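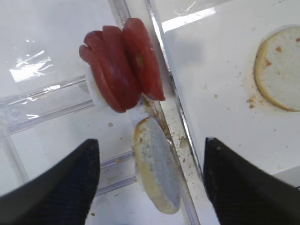
*Short Fiction*

## The Early Lunch

My aunt kept the sandwich counter at Gingate, and she liked her tomatoes sliced and standing before the first bus from Eltdale came in – three slices leaning together like old friends on a bench, she used to say.

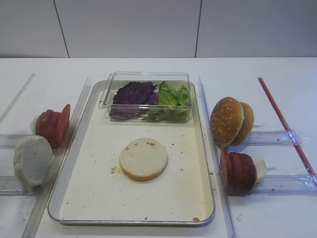 She would put out the bottom bun and wait, with the lettuce and the purple cabbage close by, because you never knew who might want which. That December the bus was 26 minutes late, and she wouldn't hear of my starting without them.

"They'll be hungry," she said, and went to put the kettle on.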